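Setting up the Hitholm kitchen timer

I bought mine to stop guessing at steamed buns, and now I use it for everything. Set aside 2 minutes for this part.

1. Slide in the battery and wait for the beep.

2. Hold MODE until the display blinks, then pick a slot. Mine is slot 16 - you'll find yours!

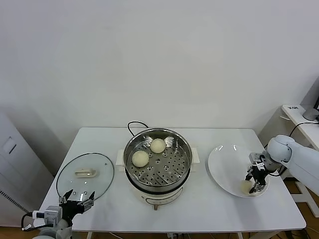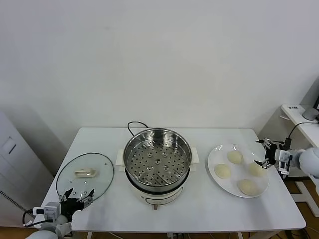
An electric steamer with its glass lid set down on the table.

3. Turn the dial to your minutes and press SAVE. Buns and rice get separate slots at my house (I mixed them up once, never again).

Note: If you see code 202, the slot is full. Press CLEAR and start over.

Caution: Keep the timer away from steam - the magnet is strong, but the case isn't sealed.

4. Press MODE once more to lock it.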